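Retail & Trade > Watches and Jewelry > Standards

Skukow repair network shortens battery and strap turnaround

Skukow, the watch and jewelry service chain, will move battery changes, strap replacements and restringing to a single intake process in July. Items handed in before 2 p.m. will be logged the same day and sent to the regional workshop overnight.

The change applies to all 49 counters. Until now, each counter kept its own records and sent pieces out in weekly batches. Pieces that needed two kinds of work were booked as two jobs and often traveled separately.

Under the new process, each item gets one ticket with a fixed code for the type of work. The ticket software is supplied by Etitz. It records strap width, case back type, clasp type and, for strung pieces, length and knot spacing. Counter staff enter the values at intake, and the workshop confirms them before work starts. If the two sets of values differ, the job is held and the customer is contacted.

A trial ran at 7 counters and covered 196 jobs. Skukow said nearly all were returned within the quoted time. The main cause of delay was strap stock in less common widths, which had to be ordered from Seppälä after intake. The workshop will now hold those widths on site.

Prices for battery changes stay the same. Restringing will be charged by length, with knotting between pearls priced separately. Pressure testing remains optional for watches sold without a water resistance rating.

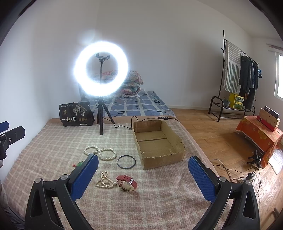
Vol. 49, No. 7

Customers are asked to hand in pearl necklaces and watches in separate pouches. Metal cases and clasps can scratch pearl surfaces in transit, and leather straps can pick up marks from perfume or cleaning fluid left on other items. Bangles are accepted for inspection only, and resizing is not offered at the counters.

Akine, which runs a competing mail-in service, said it has no plans to change its own schedule. Its customers pack and ship pieces themselves and receive a quote after inspection.

Skukow will keep accepting paper tickets issued before the changeover until those jobs are closed.

We use cookies to remember your settings and measure traffic. Accept all | Manage preferences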